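Section 2: Your first morning at Satby

Welcome! You've got your key tag, you've found your cabin, and the best beach club on this stretch of coast is right outside. This section gets you from the cabin door to a sunlounger, with lunch sorted. For the boat transfer and luggage, go back to Section 1.

Booking a lounger

1. Open the Stastetti app and tap Beach. Your cabin number should already be filled in.
2. Choose a row. Row A is closest to the water and gets the full breeze (glorious in the afternoon, a bit wild for reading). Rows C and D sit under the pines.
3. Tap Hold. The lounger is yours until 10 am, so there's no need to race down with a towel at sunrise!
4. At the beach hut, touch your key tag to the reader. A green light means you're checked in.

Note: If the light stays amber, your tag hasn't been linked to your cabin. Dial 595 from the cabin phone and reception will link it while you wait.

Fruit and breakfast in your cabin

Breakfast on the terrace is lovely, but a slow one in bed with the doors open is hard to beat. Order through the app under Cabin, or dial 545 before 9 pm the night before. Tell the kitchen about allergies every time you order, as the note doesn't carry over.
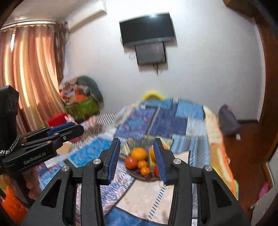
Fruit plate on the patchwork quilt.

Leave trays outside the door when you've finished. Please bring in anything uneaten if you're heading out, or the gulls will have a party on your step.

Lunch at Takagi

5. Reserve by 11 am for a table on the deck. Walk-ins are welcome at the bar all day.
6. Ask for the grilled prawns with lime. Seriously, ask for them!
7. Charge your meal to your key tag or pay by card. Tags have a daily limit of $100, which you can change at reception.

Caution: The deck boards get very hot by midday. Wear sandals between the beach and the bar.

Swimming out to the pontoon

Grornora is our floating pontoon, and the swim out is a favourite part of the day for plenty of guests. Stay inside the yellow buoys and check the flag at the hut first. Red means no swimming, even for strong swimmers. Children under 12 need an adult in the water with them.

Caution: Wait until you're back on shore to have a cocktail. The bar opens at noon and will still be there!

For massages, evening music and the late shuttle, see Section 3.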